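Notebook – desk monitoring, short-range missile statements
September 14, 2020

Read through the weekend's transcripts with Noemi. The file now holds 70 statements, all from spokespeople or ambassadors, none from a field commander. Ettore wants them sorted by what was said and kept apart from what we think was meant. Agreed.

1. Coding the threats
We had been marking every "may use" as a threat. That is too loose. Split the code in 2: conditional (names the event that would set it off) and open (names none). Noemi recoded the first 20 and I did the same set without looking at hers. We disagreed on 12, nearly all of them answers to a reporter's question. Dörte thinks a reply to a leading question should get its own column. Will try that before changing the codebook again.

2. Translations
The Algate translations drop the modal verbs in places. "Could be considered" came out as "will be considered" in one of the air defense items, and it was quoted that way in our April note. Mirta is checking the originals. Until she is done, nothing from Algate goes into a summary without the source line next to it. 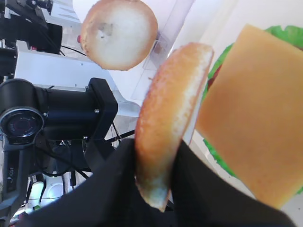
3. Ranges and maps
Took the range circles off the draft map. They were drawn from the capital of each country, and no one would put launchers there. Ilaria suggests shading by district – slower, but it does not pretend to know a launch point. She will do one district by hand so we can see if it reads well in black and white.

4. Air defense claims
Both sides say their systems are enough. Neither says enough for what. I have left the "sufficient" column blank unless the speaker names the type of aircraft or drone. Most rows are blank.

To do
Mirta: originals for the April note, then a correction if needed.
Noemi: second set, new codes.
Me: write to Ondilora about the missing radio transcripts. Still no answer to the last message.
Ettore has the old map files if anyone needs them.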